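Muslin Cloths: Care, Folding and Storage FAQ

July 16, 2020
By the Tedach product care desk

What is muslin?

Muslin is a plain-weave cotton cloth with an open structure. The two-layer version, usually sold as double gauze, is held together by small tacking stitches at regular intervals. The crinkle comes from the layers shrinking at slightly different rates.

Do I need to wash a new cloth before using it?

Yes. Wash it once on its own at 30 degrees and let it dry completely. New cotton carries finishing agents that reduce absorbency, and one wash removes most of them. Expect some shrinkage, mainly along the length.

What temperature should I use after that?

Check the care label on the cloth and treat it as the upper limit. Our Ilero range is 100 per cent cotton and can be washed at 39 degrees for everyday soiling. If your machine doesn't offer that setting, choose the next one down. Printed cloths should go in with similar colours.

Can I use fabric softener?

No. Softener coats the fibres and the cloth stops absorbing properly. If a cloth has already been treated, run it through 3 washes with a half dose of plain detergent and an extra rinse. Absorbency should recover over those washes.

Should muslin be ironed?

It can be, on a medium setting, but ironing flattens the crinkle and the cloth will feel thinner until the next wash. For storage, smoothing by hand on a table is enough.

Why won't my cloth fold into a neat square?

Gauzy cotton has very little stiffness, so the layers shift as you turn them and the edges end up uneven. Cloths are also seldom perfectly square after washing. Shake the cloth out, lay it flat, pull the corners to line them up, then fold in half and in half again. A loosely folded cloth is fine for a drawer or a bag.

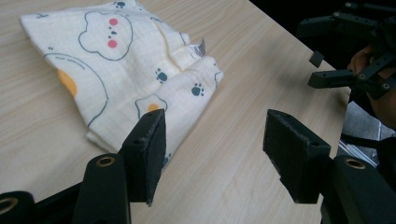
Does it matter which way the print faces?

Not for wear. If you store several patterns together, fold with part of the print outward so each cloth can be identified without opening the stack. With large motifs such as a bear face or a fried egg, a small section is usually enough.

Can I cut off the care label?

You can, but keep a note of the fibre content and wash temperature. Cut close to the seam and leave the stitching alone. Unpicking the hem stitches will start a fray that is difficult to stop in an open weave.

How should I store cloths I'm not using?

Dry, folded and out of direct sunlight. The Evangelista drawer divider takes folded cloths standing on edge. Avoid sealed plastic bags in humid areas, as any remaining moisture can cause mildew spots.

A thread has pulled. Is the cloth ruined?

Usually not. Stretch the cloth gently on the diagonal in both directions and the loop will often work back in. Don't cut it. Rough fingernails and open zippers in the wash are the common causes.

Are Plallent cloths looked after the same way?

Plallent is a cotton and bamboo viscose blend. Wash it cold, skip the dryer and dry it flat. The range was added in May, and the instructions on its label apply in place of the ones on this page.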